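Fendton Seating Set - README

Maintainer: Matúš Vaněk
Release: August
Sessions: 329

Summary

Fendton covers upholstered seating and the soft goods that get moved on, off and around it: tub chairs, seat cushions, loose pillows, fabric blocks. Sessions were recorded in furnished rooms with ordinary daylight or ceiling light. The set is meant for work on fabric appearance and on arranging soft items near a chair.

Contents

Each session folder holds stills, a task sentence and a label file. A session has one main seat. Other furniture in the room is left where it stands and is labeled only if it touches the main seat or an item on it.

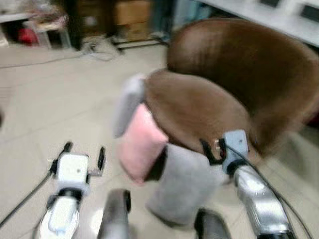 Task sentences are written in plain words ("set the cushion against the backrest") and name the item before the place. Colors in task sentences use the short list in colors.txt. Brown, gray and pink are single entries; shade goes in the notes field.

Labeling rules

1. Label the backrest and the seat cushion of a tub chair separately, even when the fabric is the same.
2. Fabric type goes by surface look: velvet, suede-like, ribbed, flat weave, leather-like. If two views of one seat disagree, keep both values - do not merge them.
3. Items partly hidden by the chair get the tag "partial". Do not guess the full outline. 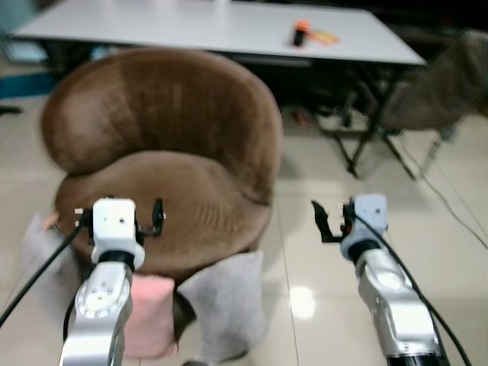
4. Creases and brushed nap are not damage. Use "wear" only for torn seams, stains or exposed filling.

Close views

Close views are stored under near/ and limited to 2,000 per release. They carry a fabric label but no room label.
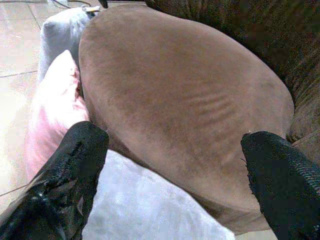
Close view: brown cushion with creases in the nap, darker ribbed upholstery behind.

Known issues

- Dark brown fabrics lose detail in shadow. Ribbing is often missed.
- 20 sessions use "pouf" and "ottoman" for the same item. Both map to "block" in version 3.
- Label files from the Omov rooms have no notes field.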